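Stulero Folding Console - Set-up Guide

Section 3: Putting up the wall shelf

Read the whole section first. Takes one person, two is easier. Do the frame (Section 2) before this, not after.

You need: pencil, level, drill, the small bag marked C, a Phillips screwdriver. No power driver on the brass screws, they strip.

1. Pick the wall. Entryway or behind a sofa is what most people go for. Leave room for the leaf to drop.

2. Hold the rail up where you want it. Check with the level. Mark both end holes in pencil, then the middle one.

3. Drill. Studs if you can find them. If not, use the gray anchors from bag C.

CAUTION: Check for pipes and wires before drilling. Older plaster (we tested in a 1956 house in Hesdale) crumbles fast, so start with a small bit and go slow.

4. Screw the rail on. Middle screw first, then the ends. Leave them a quarter turn loose.

5. Level again. Then tighten all three.
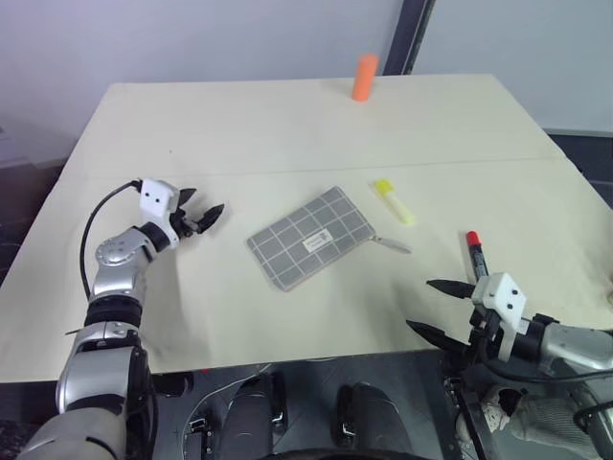 6. Hook the shelf over the rail, back edge first. Push down untill it clicks on both sides. One click means one side is still loose, lift off and redo.

7. Fit the two locking pins from underneath. Flat side faces the wall.

NOTE: Pins too tight? Rub a little candle wax on them. No oil, it stains the finish.

Load limit is 50 pounds, spread out. Lamps, bowls, books ok. Don't sit on it. Don't hang bags off the front lip.

8. Stick the felt strip along the back edge. Peel as you go, not all at once.

Walnut finish (part 663) only: wait a day before setting anything on it. The Ivbridge oak, part 761, can be used right away.

Styling: tall stuff at one end, low stuff at the other, leave a gap in between. A mirror above looks good, hang it a hand's width higher then you think.

Missing a pin or anchor? Write to Elaheh Yazdani at the Rawashdeh parts desk, give the part number off the carton. Screws ship free.

Go to Section 4 for the drop leaf.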